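招募桌面整理与物品归位记录参与者

发布日期：2021年6月2日
发布单位：Lostby 室内用品研究组
联系人：Shirin Farahani（招募与排期）、Mawuli Annan（现场与物品清单）

Lostby 现为 Berska 桌面收纳项目招募参与者。项目研究日常办公桌、书桌上小件物品的摆放、移动与归位，所得记录用于修订 Gidey 系列桌面托盘和分隔件的尺寸表。工作内容以手部操作为主，不涉及销售、问卷推广或产品试用评价。

## 一、岗位基本信息

- 岗位名称：桌面整理记录参与者
- 招募人数：20人
- 工作性质：短期、计次，非全日制
- 每人参与次数：4次
- 每次时长：2小时，含中间休息
- 工作地点：Skindolport 楼内项目工作室，具体房间号在确认邮件中给出
- 报酬方式：按次结算，标准列于参与协议附表，签署前可索取全文
- 用餐：不提供。工作室外走廊设饮水机

四次工作须由同一人完成，不接受代班。两次之间至少间隔一天。因故无法按时到场的，请提前通知 Shirin Farahani 改期；同一参与者改期超过两次的，名额转给候补人员。

## 二、工作内容

参与者坐于桌前，按任务卡逐项处理桌上的物品。任务卡为中文，每张只写一个目标状态，例如“杯垫上有杯子”“瓶子立于桌面右侧”“纸张与桌沿平行”。达到目标状态的路径由参与者自行决定，项目不规定先后顺序，也不规定使用左手或右手。

每次工作分为四段：

1. **散放状态整理。** 物品随机置于桌面，参与者将其整理到自己认为可以开始办公的程度。此段无目标图，不设标准答案。
2. **指定归位。** 按任务卡将物品移至指定区域。区域以桌角和桌沿为参照描述，不在桌面上贴线。
3. **取用与放回。** 取出一件物品，执行简单动作后放回。动作包括直立、平移、转向、叠放。
4. **清空与装盘。** 将全部物品移入托盘，纸质物品单独放置。托盘装满但仍有剩余时，应停止操作并告知现场人员，不要强行压入。

各段之间由现场人员重新布置桌面。参与者此时离开座位，不协助布置，以免提前知道下一段的起始位置。

## 三、物品范围

所用物品均为常见桌面用品，按形状和稳定性分组。参与者在首次到场时会拿到当次清单，清单由 Mawuli Annan 维护，每次内容有所调整。

**瓶类。** 带旋盖的透明塑料瓶，瓶身有标签。移动时保持直立，不旋开瓶盖，不撕标签。标签朝向在部分任务中作为目标状态的一部分，任务卡会注明“标签朝前”或“不限”。未注明的一律按不限处理。

**杯类。** 圆柱形杯，空杯使用。允许握杯身，不允许把手指伸入杯口提起。杯子与杯垫同时出现时，两者视为两件物品，可以分别移动；任务卡写“连同杯垫”的，应一起平移。

**扁平物。** 圆形杯垫、卡片、印刷纸、贴纸页。扁平物贴紧桌面，取起较慢，不计时。允许先推至桌沿再取，但不得使其落地。纸张出现折痕后应告知现场人员更换。

**小件与带线设备。** 鼠标、小型充电类设备及其线缆。线缆不拔不剪，不绕紧。移动设备时线缆随行即可，线缆被其他物品压住的，先移开压住的物品。

**碎屑与杂物。** 纸屑、包装残片等。此类物品在第一段中可能出现，也可能不出现。是否清除由参与者判断，清除的放入托盘内的小格，不得带离桌面。

## 四、桌面与操作要求

工作桌为浅色木纹台面，不铺桌布。台面上不得放置参与者个人物品，包、外套、手机存入门口储物格。手表和袖口较宽的衣物可能带动轻小物品，建议穿着窄袖上衣，手表请摘下。

操作速度以平稳为准。项目不按完成件数计酬，也不对参与者之间的用时进行比较。夹持、推移、放下三个动作应当分开，放下后待物品静止再松开。瓶类重心随内容物变化，夹持位置以瓶身中下部为宜，不夹瓶盖。

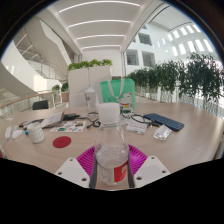

## 五、记录方式

工作过程按段记录。记录内容为物品位置、移动次序和最终状态，不采集参与者的面部和声音。每段结束后，参与者在记录表上填写以下项目：

| 项目 | 填写要求 |
|---|---|
| 段号 | 按任务卡右上角填写 |
| 未完成任务 | 写任务卡编号，无则填“无” |
| 倾倒或落地 | 写物品名称及发生阶段 |
| 更换物品 | 由现场人员填写 |
| 备注 | 仅写事实，不写评价 |

物品倾倒不扣减报酬，也不影响后续排期。倾倒后请保持原状，由现场人员确认后再扶起。自行扶起而未登记的，该段需要重做。

记录表原件由项目留存，参与者可索取复印件。数据保存、使用范围及撤回办法见参与协议第五条。参与者在任一阶段均可退出，已完成的次数照常结算。

## 六、报名条件

必须满足：

- 年满18周岁；
- 能阅读中文任务卡；
- 双手可完成夹持、推移、叠放等轻度动作；
- 能够连续坐姿工作，中间有休息；
- 裸眼或矫正后可看清桌面小件物品；
- 可在 Skindolport 完成全部四次工作。

优先考虑：

- 有仓储拣选、实验室器具整理、图书上架或类似经历；
- 惯用左手者；
- 可接受上午时段者。

无需自备工具。无专业、学历要求。曾参加 Berska 项目前期试做的人员不在此次招募范围内，可登记候补。

## 七、流程

1. 报名人提交报名表，注明可用时段和惯用手。
2. Shirin Farahani 审核后回复邮件，附参与协议及地址。
3. 报名人签署协议并寄回或当面递交。
4. 首次到场时由 Mawuli Annan 讲解任务卡读法，并做一轮练习。练习不计入正式记录，计入工作时长。
5. 练习后报名人确认是否继续。选择不继续的，按一次结算。
6. 完成全部四次后统一办理结清手续，需本人签字。

名额按报名表收到的先后顺序审核。同等条件下，为保持左右手人数比例，可能调整顺序，并在回复中说明。未入选者转入候补，候补名单保留至11月，到期删除，不再另行通知。

## 八、到场须知

请在约定时间前到达，在前台登记后等候引导，不要自行进入工作室。迟到导致当次无法完成全部四段的，当次改期。

工作室内不得饮食。饮水请到走廊，返回前擦干双手。近期手部有未愈合伤口的，请改期后再来。对乳胶或消毒酒精过敏的，请在报名表中写明，现场备有替代擦拭用品。

带儿童或宠物者无法入场。陪同人员可在前台等候区停留，工作室内仅限参与者和现场人员。

## 九、报名表填写项

报名表可在 Skindolport 前台领取，也可向招募联系人索取电子版。填写项如下：

- 姓名（与证件一致）
- 出生年份
- 联系电话及邮箱
- 惯用手：左／右／无明显差别
- 可用时段：上午／下午／均可
- 是否有类似工作经历，如有请写明岗位
- 过敏情况
- 结算方式：转账／现场领取

电子版请勿改动表头和栏目次序。邮件主题写“Berska 桌面整理＋姓名”。附件只需报名表一份，简历、照片、证件复印件均不收取，证件在首次到场时核对后当场归还。

关于排期和协议的问题，请联系 Shirin Farahani；关于物品材质、重量及动作要求的问题，请联系 Mawuli Annan。两位的邮箱和分机号印于报名表背面，电子版见第二页。

名额招满后停止接收报名表，前台告示同步撤下。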